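Holiday unit cleaner, Kershaw Apartments
Casual, weekends and school holidays

14 shares | 3 comments

Kershaw Apartments is looking for a casual cleaner to start as soon as possible. We have 13 self-contained units near the foreshore, let by the night or the week. Most of the work falls between 10 am checkout and 2 pm check-in.

You will be turning over units between guests: stripping and making beds, wiping out kitchens, vacuuming, mopping, and doing the bathrooms properly. Linen goes out to a laundry service, so there is no washing or ironing.

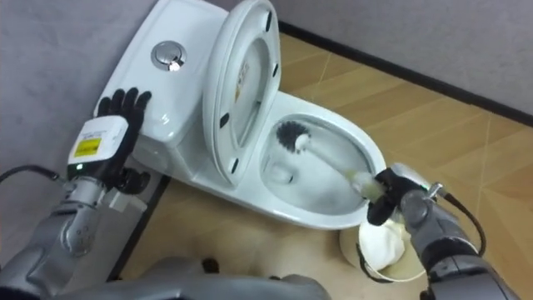

Shifts are a minimum of 3 hours. The rate is set by the award, with casual loading and weekend penalties on top. Super is paid monthly. There is more work in July and over summer, and it can be quiet in between, so please don't apply if you need the same hours every week.

What we need from you:
- your own transport (the bus doesn't run early on Sundays)
- availability on Saturdays and Sundays
- a right to work in Australia
- reasonable fitness, as some units are up two flights of stairs

Experience in a motel or caravan park is useful. If you haven't cleaned for a living before, we will pay you for your training shifts, which are done alongside Leanne Horrocks, our head cleaner.

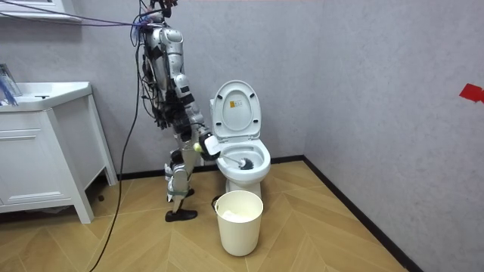 All products and gloves are supplied. Enclosed shoes are a must. Staff can park behind the office but not in the guest bays.

To apply, send a short note about yourself and the names of two referees to Natalie Gosling at the Kershaw office, or drop it in at reception before 4 pm. A resume is fine but not required. Applications close 8/26/26. We will ring everyone who applies, including those who miss out.

178 views
Share this job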